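Villex Trademark Watch

I used to find out about copycat labels the same way you probably do, which is that a friend texts me a picture from a store shelf with three question marks. By then the other guy has printed his bottles, paid for his website and hired a lawyer who tells him he was there first. So I built Villex, and I've been selling it to small distillers and winemakers for a while now.

It's a watch service. You give me your brand names, your slogans and your label art, and every night Villex checks them against newly published trademark applications in the classes you pick. Most of my customers stick with two (beer and soft drinks in one, wine and spirits in the other). If something looks or sounds too close, you get an email with the filing, the owner, and the last day you can oppose it. That date goes in the subject line. Verena Ortner asked for that and she was so right!

Sound-alikes are where I've put most of my work. Last August I ran the matcher over 1,770 old filings and it threw up 667 possible hits, far too many for anybody to read over coffee, so I spent weeks teaching it to calm down. It still flags some silly ones. I'd take a silly one over a missed one, but you can turn the sensitivity down in Settings if you feel differently.

The Atwood plan covers one brand name. Kandasamy is the bigger one, with up to 200 names plus logo matching, and it's what I'd pick if you import other people's bottles as well as your own. You can switch between them whenever you like.

One thing I can't do is give you legal advice. I'm a software person! If an alert looks serious, take it to a trademark attorney, and take the PDF report along too (it prints fine in black and white).

Prices and the plan details on this page were last updated 21 Oct 2019.
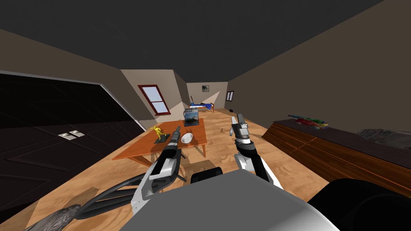 Oh, and if you sell in more than one country, write to me before you sign up. Each register is switched on separately, and I'd like to set that up with you so you don't pay for ones you'll never need.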